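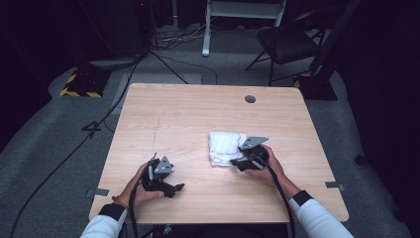
January, a little after nine in the evening, tea going cold at my elbow.

A long day of folding, and my thumbs know all about it. I promised myself when we started comparing the two sets of handheld grippers that I would write something down every night while it was fresh, and of course I have missed more nights than I have kept. So let me be good and catch up a bit.

We have been on the Menance pair all this week, after finishing with the Bivano pair before the holidays. I was so fond of the Bivanos! They are light, they sit in the palm like a garden trowel, and you can work for an hour before you notice you are holding anything. But they are soft in the jaw, and on cloth that turned out to matter a great deal. You would close on one layer and come up with two, or close on two and come up with none, and then stand there feeling foolish with your hands in the air.

The Menances are a different animal. Heavier toward the back, where the cable comes out, and stiff in the squeeze for the first day or so. What I like about them is the tip. There is a little upturn at the end of the jaw, and once you learn to slide it in flat along the wood and then roll your wrist, it will get under the edge of a cloth without pushing the whole pile away from you. It took me most of a morning to get the roll right. I kept wanting to pinch from above, the way anybody would with their own fingers, and the tip would skate off every time. Go in low, go in slowly, roll, then squeeze. I said it to myself under my breath all afternoon like a recipe.

The cables are my main complaint, and I will go on complaining until someone at Skadside reads my notes. They are thick and they come off the back and over the wrist, and on a wide fold, when I bring the left hand across, I can feel the weight of the thing tugging at me like a small child who wants to leave the shop. I tried letting them hang on the outside of my arms for a few folds and that was worse. Inside is better. What I would really like is a lighter cable, or a clip somewhere near the elbow, and I have put both in the log.

We got through 79 folds today, all with the white cloth, which is the hardest of the lot. Of those I threw out 4 myself, two where I dropped a corner and two where I simply lost my place and folded it the wrong way round. That brings the whole comparison to 3,843 folds with both pairs together, and I had to read the number twice when I added it up. I remember when 139 seemed like a lot -- that was the whole of our first attempt with the Bivanos, and I went home that night certain I had no feeling left in my hands.

The last fold of each set is still the untidy one. The top panel comes out lovely and smooth and then the layers underneath bunch up toward the right, where I am always pressing too hard with my stronger hand. I did the same thing with the Bivanos, so I can't very well blame the gripper for it. Tomorrow I want to try holding the right jaw just beside the stack and letting the left do the pulling, and see whether the edges line up any better.

A note came through from the Tóth office about the controller settings. They would like us to repeat a short run with the squeeze set softer, and I am glad of it, my poor thumbs especially. I do wonder whether a softer squeeze will lose us the second layer again, the old Bivano trouble. We shall see. I have asked for a full morning on it so that I can get used to the feel before any of it counts.

If I had to choose tonight I would say Menance for cloth and Bivano for nearly everything else, the cups and the blocks and so on, where you want a light hand more than a fine tip. But I said the opposite in November, and I have the page here to prove it.

Must remember to take the hand cream in with me, and the thicker socks. Off to bed.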